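Isla Mowat @islamowat
April 25, 2025

Thread on the cable sorting cell, and how two robot arms with a combined price I'm not allowed to mention were defeated by a bit of wire.

The task is simple on paper. Pile of cables on the floor, coloured trays behind it. Arms pick a cable, put it in a tray, go back for the next. We call the software Clonero. Craig calls it other things.

Fault first appeared in February. Grip closes, force reading looks lovely, arm lifts, log says "cable secured". Cable is still in the pile. The arm then places nothing in the green tray, with great care, and reports a success.

It did this 30 times overnight. The dashboard in the morning said 100 per cent. I've had school reports like that, though not many.

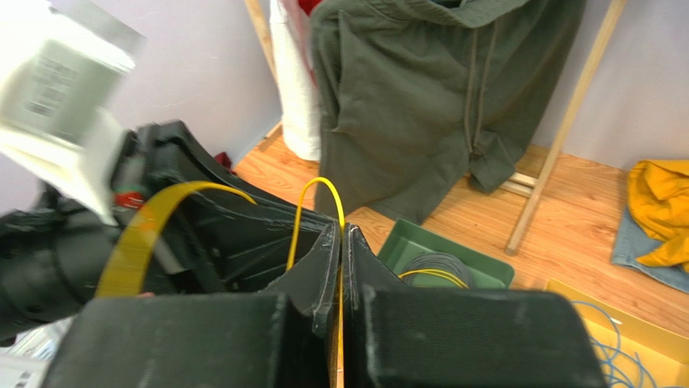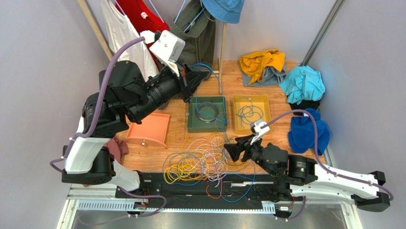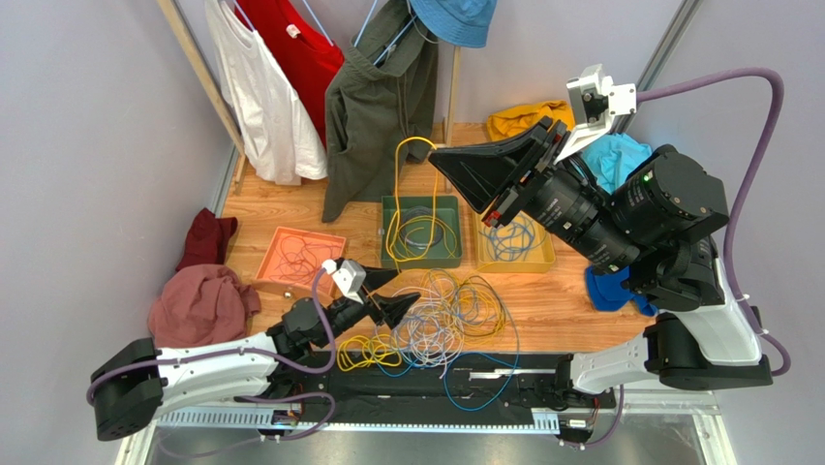
Cables, trays, grippers, and the full range of laundry.

What we think was wrong, part 1. Thin cable sits in the gap between the fingers and the fingers meet each other before they've squeezed it. So the force sensor feels finger on finger and is delighted.

Part 2 is worse. When a cable does come up, it sometimes brings its friends. The other arm goes for the same tangle, both pull, and neither has been told when to stop. We snapped a connector that way. It went past Craig's ear. He was inside the line he painted himself.

So there's now a pull limit on both arms, and if either one hits it they both let go and sulk until a person presses reset. Also a gate. Craig has been introduced to the gate.

Still open: the false "secured". Gunn at Lustemard reckons we should check finger width as well as force. Ponar want 2000 clean picks before they'll sign anything. Current run ended at 2.

If anyone has gripped thin wire reliably, replies are open. Please don't suggest magnets again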